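3.2 Packet items and presentation

The packaged snack portion of the Prenthorpe set was assembled to study how small, flat retail packets are sorted and stored in the home. Earlier work on kitchen storage has mostly treated packaged food as rigid boxes or cans. Flat packets behave differently: they slide over one another, they have no stable upright position, and their outline says little about their contents. In the Lonia household survey, packets of this type made up 52 of the items that respondents described as "hard to keep in order", more than any other class of dry goods.

Items were bought at ordinary grocery prices and kept sealed throughout. We did not remove or cover any printing, as the effect of label legibility on sorting is one of the questions addressed in Section 5. Each layout began with the packets laid out on a table by hand, without a template. Packets were allowed to touch or overlap but not to stand on edge. A storage bin was placed within reach of the packets, and its position was held constant within a block of 30 layouts. The full set contains 786 layouts, all recorded under the room lighting normally used in the Scanlon building. 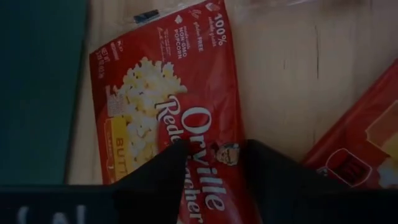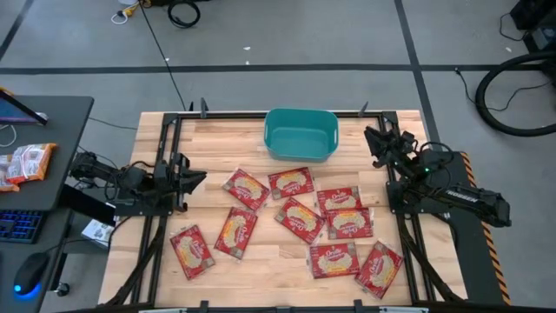 Figure 6. Red snack packets on the tabletop.

Label legibility was scored separately from packet position. For each visible packet face we noted whether the brand, the product type, and the flavor could be read without moving anything. The three do not fail together. A brand name in large type tends to survive partial covering, as with the Orville Redenbacher popcorn packet in Figure 6, where the middle of the second word is hidden and the name is still easy to recover from its two ends. The flavor label on the same packet is a harder case, with only the letters "BUTT" in view. Coders were instructed to record such fragments exactly as they appeared and to enter a completed word in a second field. Fine print that could not be resolved was marked unreadable, even when a coder knew the product and could have supplied the text.

Orientation was coded relative to the long side of the bin. Packets within a small angle of this direction were called level; all others were called tilted. We had expected hand placement to produce mostly level packets, but loose groups with mixed angles were common. Overlap was coded as present whenever any part of one packet lay on top of another, however small the shared area. This rule is strict, and it places a slight overlap at one edge in the same class as a full stack. A graded measure was tried in the pilot and dropped when coders disagreed on where one grade ended and the next began.

Color was not used as a sorting cue in this portion of the set. When all packets in a layout share a background color, the remaining cues are lettering, label shape, and printed illustration, and these are also the cues most affected by rotation. Layouts with mixed background colors are treated in Section 3.3, together with the Tultora tray inserts.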